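Promel metal serving trays and clear bins: my burger night setup, reviewed

So I finally caved and bought the Promel serving set, the one with the rectangular metal tray and the clear plastic bins that go with it. I'd been looking at it since November, when my neighbor Ferhat Tekin had a bunch of us over and put everything out in matching containers, and I went home and looked at my mixing bowls and felt a little sad about them. I've used the set enough times now to have opinions, so this is going to be long. Sorry!

The tray first. It's metal with a white interior and a silver rim, and it's a good size for one burger with a pile of fries next to it, or two burgers if you skip the fries. I like the rim a lot. It's rolled over so there's no sharp edge anywhere, and it gives you something to grab when you're carrying one in each hand out to the porch. The white inside looks clean and kind of diner-ish, and ketchup wipes right off. Mustard is a different story. I left a smear on one overnight and had to go at it with baking soda the next morning, and there's still a faint yellow spot if you know where to look (I know where to look).

My old trays were the plastic basket kind from Rosellow, and those were fine, but they slid all over the place and the paper never sat flat in them. These have a flat floor, so a sheet of paper just lies there and you can build right on top of it.
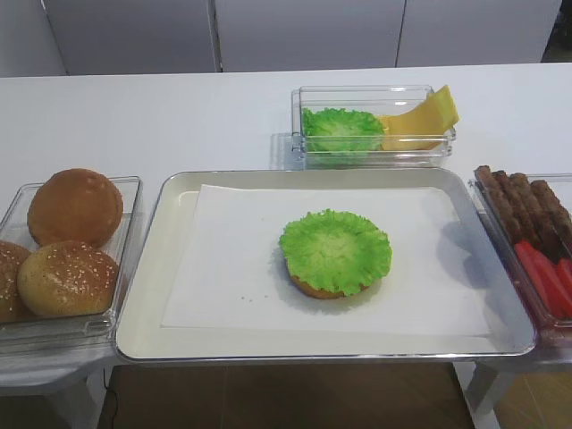 I always go bottom bun, then lettuce, then everything else. My sister thinks that's backwards and puts her lettuce on top of the patty, where it wilts in two minutes flat. Lettuce on the bottom keeps the bun from getting soggy, and with the big ruffly kind you get a bit of it in every bite. We've agreed to disagree, mostly.

Okay, the bins. They're clear plastic, rectangular, and they come in a few depths. I use a deeper one for buns and a shallow one for lettuce and cheese together, which saves space, and I don't mind if the two touch a little. Being able to see what's in them is the whole reason I bought them. With the mixing bowls I was forever lifting foil to find out if we were low on cheese, and now I can tell from the stove. If you've got kids building their own, it's even better. Mine go straight for what they want and I don't get asked where anything is.

One gripe: the shallow bin is a touch too shallow for square cheese slices standing up. They stick out over the side, and with a lid on they get squashed, so I lay them flat if I'm putting the bin back in the fridge. And the lids! They're sold separately. I didn't catch that on the listing, and I was pretty annoyed when the box showed up without them. The Dursun bins I looked at come with lids, but the plastic felt flimsier in the store and the corners were so tight I couldn't picture getting a sponge in there.

Cleaning is easy otherwise. The bins have gone through the top rack of my dishwasher plenty of times and they're still clear, apart from some fine scratches on the bottom of the bun one, which gets dragged around the most. I wash the trays by hand. The leaflet says they're dishwasher safe, but I've ruined enough things by trusting a leaflet.

For paper, I get the plain white sheets from Jerkudgate in the pack of 1000. It sounds like a ridiculous amount of paper for one family, and my husband did make a comment when he saw the box, but it works out way cheaper than the pack of 200 and we use it for sandwiches and cookies too. I don't bother lining it up perfectly with the tray.

Would I buy the set again? Yep, though I'd add the lids to the cart this time and probably get one more deep bin for buns. Four stars from me. I'd bump it up to five if they made that shallow one an inch taller.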